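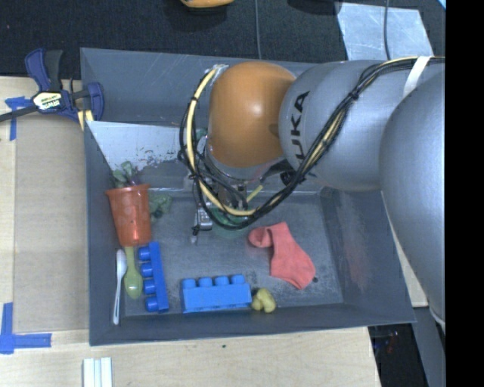 2018-05-11, Lumanlan lab, late

Quick one before the last bus. Grasp runs all day, same bin, same junk. 553 attempts logged on the old scoring, 464 on the new one, stopped there because my eyes were going. Should be even numbers for the write-up, will top up the new side tomorrow.

What we changed. Old way: net looks at the bin, scores each grasp on its own, arm goes for the top score. New way (the Cunirell way, I should stop calling it mine, they had most of it in the December draft) scores a grasp and also what the pile is likely to look like after. So it should leave the easy things till last and not shove everything up against the wall. That's the idea anyway.

Result so far: better in a full bin, no better at all in a thin one. Slightly annoyed. Had hoped for the opposite, as the thin bin is where the old one falls over. With just a handful of things left it still goes for whatever is out in the middle and then dithers over the edges.

Things along the wall are the whole problem. The spoons. I hate the spoons. A spoon lying flat and lined up with the side leaves you nowhere to put the second finger. The old scoring gives them near zero and then picks them anyway when nothing else scores higher. New scoring gives them near zero and goes for the sock. Sock is fine, sock is always fine, you can pinch a sock anywhere. Blue bricks fine too if the studs aren't where the fingers want to close.

Cup is odd. It's see-through so the depth comes back full of holes, and the net seems to think there's floor there. Two bad runs in the morning from exactly that, fingers came down on the rim. Lowered the speed on approach after, cost us over 30 minutes across the day but no more bangs.

Also found a bug, mine. The counter that says "picked" was reading the finger gap before the lift had finished, so a thing that slips on the way up still counts as a success. Checked back through 25 of the logs by hand and it had flattered both methods, the old one a bit more I think. Need to redo the lot properly. So every number above this line is attempts only, no rates, do not quote rates to Ziline on the call!!

Cable loop round the wrist joint still bothers me. Keep the wrist turn limit where it is. Do not let anyone widen it for the demo.

To do
rescore all logs with gap read at the top of the lift
same starting piles for both methods, shake and photograph, no more tipping in by hand
try a push-away-from-wall move before the grasp, the Gestdale people had somthing like this
matt spray on one cup, leave another plain
more blue tape
ask about the weekend slot

Still think the pile idea is right. Maybe it only looks one step ahead and the spoons need two. Push, then pick. Would mean retraining, and the big machine is booked solid. Could fake it with a rule for now, if nearest wall is under a finger width then push first. Ugly but would tell us if its worth it.

Bus.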